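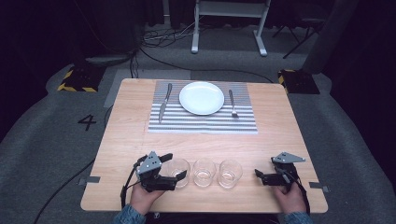
Pre-Event Safety Checklist: Model Bridge Day, School Gym and Room 14
Checked 21 Nov 2025
With my comments, for whoever sets up the next one

I run the hands-on side of our engineering days, and I walk the building with this list before any student comes through the door. The marks are OK, FIX or ASK. Anything marked FIX has to be sorted before we open. Comments are mine and they ramble a bit, sorry in advance!

1. Doors and exits

Both gym exits open from the inside: OK
I pushed them myself. The one by the bleachers sticks at the bottom, but a normal shove does it.

Exit path clear: FIX
Somebody had parked the volleyball cart right across it. Moved to the storage bay, and I've put tape on the floor so it doesn't wander back.

Exit signs lit: OK

Headcount posted at both doors: OK
We have 43 students signed up. The teacher list and my list matched on the first try, which I'd like noted.

2. Work tables

Tables locked and level: FIX
Table six has a leg that doesn't click. It looks fine until you lean on it. I swapped it for one from the hallway and stuck a big orange note on the bad one.

Space between tables: OK
You want room for two kids to pass each other carrying a bridge without anyone backing into the glue station.

Table edges free of splinters: OK
Run a rag along them. If it snags, so will a sleeve.

3. Hand tools

Craft knives counted out and counted back in: ASK
Counting out is easy. I still want one adult named for counting back in, and the school hasn't told me who it is.

Saws and miter boxes clamped: OK
Two clamps each. Last November we had one clamp each and the boxes walked all over the place.

Glue guns, low-temperature only: OK
The Planolum kit comes with the low-temp ones now. Still hot enough to make you yelp — keep the cold water bowl close.

Safety glasses: FIX
Four pairs are so scratched you can hardly see through them. Kids take them off when that happens, so those went in the trash and spares came out of my car.

4. Load testing rig

This is the part everybody comes for, so I spend the longest on it.

Frame bolted to base: OK
The Sultisov frame is solid. I checked each bolt with a wrench and marked it with a paint pen.

Weights marked and in good shape: OK
We go up in 200 gram steps. The hook on one weight was bent open, so I left that one in the box.

Drop tray padded: OK
Two layers of carpet offcut. The noise when a bridge goes is half the fun, but I don't want weights bouncing at anyone's ankles.

Standing line taped on floor: FIX
It was too close. I pulled it back a full step. They will creep forward, so an adult stands at the line for every single test.

Test limit agreed: OK
We stop at 1330 grams for the balsa bridges, even if the thing is still standing there looking smug. Paper bridges stop at 800.

5. Water and snacks
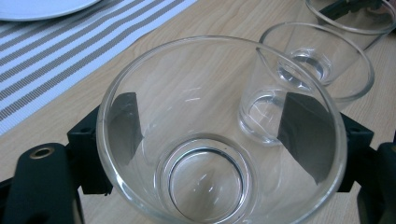 Drinks table kept away from the tool benches: FIX
It was set up right next to the saws, and I had it carried to the far wall by the sinks. For the students it's paper cups or their own bottles with lids, please. I'm fussy about glass at these things. A clear tumbler like that one, with a nice thick base, feels sturdy enough in your hand, but it's still glass, and empty it's awfully easy to overlook on a table full of wood scraps and tape. So no glass in the gym at all, grown-ups included. Teachers can use it in Room 14.

Allergy list at the snack table: OK
Taped face down, with the adult in charge knowing to flip it.

Spill kit: ASK
There's a mop but I couldn't find a wet floor sign. The front office is looking.

6. Power and cords

Extension cords taped down: OK
Used the wide tape. The narrow stuff peels up before lunch.

Drinenon projector cart: FIX
Cord had a nick near the plug. Took it out of use and borrowed one from the library.

No daisy-chained power strips: OK

7. First aid

Kit stocked: OK
Plenty of bandages, burn gel in date, tweezers in there this time.

Eye wash bottle: FIX
Seal was broken. New one comes over with the Sjöberg wood delivery in the morning, and I'll check it before it goes on the shelf.

Still open when I left: adult for the knife count, wet floor sign, eye wash bottle. I'll be back an hour before doors to go over those three.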